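Clellamix

Clellamix is a hand-held gripper kit for recording manipulation demonstrations, made by the robotics firm Tarent. A person holds the tool and carries out a task with it, and the recording is later used to train a control policy for a robot arm fitted with a matching gripper. The kit is sold to university laboratories and small integrators, and can also be hired by the month. It is distributed with Vokorus, a desktop program for checking, trimming and exporting the recordings.

Background

The first Clellamix was drawn up by Shuk-fan Wei while she was working on low-cost end effectors at Tarent. Her starting point was that teleoperating a full arm took too long to set up in places other than a laboratory, such as shop counters, kitchens and packing benches. Early units had a trigger taken from a cordless garden tool and no wrist support. A redesign the following July moved the battery into the grip and replaced the trigger with a two-finger lever, and the layout has stayed much the same.

Maarja Kazlauskienė joined as software lead during the redesign and wrote most of the first release of Vokorus. The calibration routine in current use is also hers. The injection-moulded parts are made by Baranauskienė, a tooling shop that also supplies the replacement finger pads.

Hardware

The tool weighs 592 g with its battery fitted. The body is a grey nylon shell in two halves, joined by five screws. Inside are the main board, an inertial sensor, a memory card slot and the lever mechanism. The lever closes a pair of parallel fingers through a rack and pinion, without a motor. A magnetic encoder on the pinion shaft measures the opening between the fingers and writes it to the recording alongside the video.

The fingers carry soft pads held on by a dovetail. Pads wear at the tips and are treated as consumables. Two profiles are available, a flat one for boxes and packets and a ribbed one for cloth, stems and film wrap. Swapping profiles takes no tools, but the encoder zero has to be set again afterward.

A single camera with a fisheye lens is mounted above the fingers and looks forward along them. The wide field of view is intended to keep some fixed part of the surroundings visible during close work, which the tracking software depends on. The picture circle is smaller than the sensor, so recordings have a black border. Vokorus can mask the border or leave it in place on export. The lens is fixed focus and is set at the factory.

The arm-side gripper, sold separately or as part of the full kit, uses the same finger geometry and an identical camera bracket. It is driven by a servo and bolts to a standard tool flange through an adapter plate. Tarent specifies that the bracket angle on the arm must match the angle on the hand tool, and supplies a printed wedge gauge for checking it.

Operation

A session begins with calibration. The operator closes the fingers fully, opens them fully, and then moves the tool slowly past a printed target board. If the board cannot be detected from enough angles the tool gives a double tone and the step is repeated. Recording is started and stopped with a button under the thumb. Each press produces a separate file, referred to in the manual as a take.

The manual asks operators to keep takes short, to begin and finish with the fingers open, and to avoid sharp wrist turns. It also recommends that the bench and its surroundings be left as they would be found in ordinary use. Takes recorded in front of a bare wall tend to lose tracking. Clutter in the background is tolerated well, as are windows, provided the exposure lock is on.

One charge supports two hours of recording. The memory card in the standard kit holds 600 takes of typical length, after which the oldest must be moved off by hand. There is no wireless transfer.

Software

Vokorus reads the card, reconstructs the path of the tool and flags takes in which tracking was lost. Flagged takes can be cut at the point of failure or discarded. The finger opening is plotted below the video on the same time axis, and labels may be attached to any stretch of it. Export is to an open container format or to folders of still frames with a table of positions.

A batch mode was added in the second release. It runs from the command line and is the only part of the program that works without a display. Reconstruction on an ordinary desktop computer takes longer than the recording itself, and most groups leave it to run overnight.

Hire service

Under the hire arrangement Tarent ships two hand tools, a target board, spare pads and a padded case. The arm-side gripper is excluded. Customers may keep their recordings in full, and cards are erased on return. Pads are charged for only if torn through. Training is given by video call and covers calibration, grip posture and the labelling scheme.

An operator hire option, in which Tarent staff record the takes at the customer's premises, is available within a day's drive of the company's workshop. It has been used for packing, shelf stocking, florist's bench work and laundry folding.

Limitations

Clear and highly polished objects remain difficult. Glass rims, lacquered surfaces and foil wrapping produce moving highlights that the tracking software can mistake for fixed points, and the manual advises covering lamps directly above the bench. Plain pale surfaces seen at close range give the opposite problem, as they offer few points to follow.

The lever gives the operator a direct sense of grip force, but force is not recorded. Policies trained on Clellamix data therefore have only the finger opening to work from, and soft goods may be squeezed harder by the arm than they were by hand. Wei has described a strain gauge in the finger root as the obvious remedy, though none has appeared in a production unit.

Weight is the other common complaint. Users with smaller hands report fatigue in the thumb joint during long sessions, and a counterweighted wrist cuff is offered as an accessory. 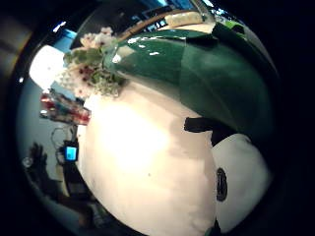 The cuff fits either hand and fastens with a hook-and-loop strap. It connects to the base of the grip and can stay in place while the battery is changed.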